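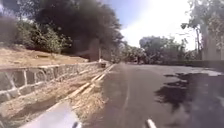
Projects > Household Waste > Pitis > Progress reports

Tuesday, April 28, 2020
By the Pitis project office

2 comments | 11 shares

Second progress report to the Sadbridge Fund

Period covered

This report runs from the start of February to last week. Spending is set out in the table sent separately. The first report dealt with buying the bins and the lease on the yard, and we have not gone over those again except where something has changed.

Collections

The weekly round now reaches 1,167 households in Pitis, up from 200 in the trial. The lower streets are done on the first day and the upper streets on the second. We had planned a single day for both, but the truck has to go back to the yard to empty and the second trip ran into the evening. Splitting the round has added to the fuel bill and we expect this line to be overspent by the end of the year.

Missed collections were a problem in the first few weeks. Most were on lanes the truck can't turn in, and people there now bring their bags down to a shared point. Two of the shared points were badly placed and have been moved. A third, near the school, still draws complaints about dogs.

Glass is the weakest part. The Fakir depot stopped taking mixed glass in February, so it is being stored in the yard until we have a buyer for it sorted by colour. There is room for another two months at the present rate. Cardboard and metal are sold as before, although the price for cardboard has dropped.

Burning and dumping

The survey asked households what they did with rubbish before the round began. Plenty said they burned at least part of it, mainly plastic and garden waste, and a smaller group said they still do. We had 2,031 leaflets printed on this and most have gone out with the bins. The talks planned for the spring are postponed while meetings are not allowed – we will use the leaflet and the local radio slot instead. 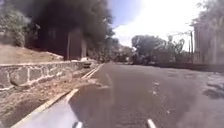 Staff and training

The crew is at full strength after one driver left and was replaced. All of them have done the lifting course. Gloves and masks are being bought more often than budgeted.

Next period

Extend the round to the 26 households on the Tuvano road, once the shared point there is agreed.
Find a buyer for the glass.
Repeat the household survey, by phone if necessary.

We ask the Fund to approve moving the unspent meetings money to fuel. A reply before the next payment is due would help us.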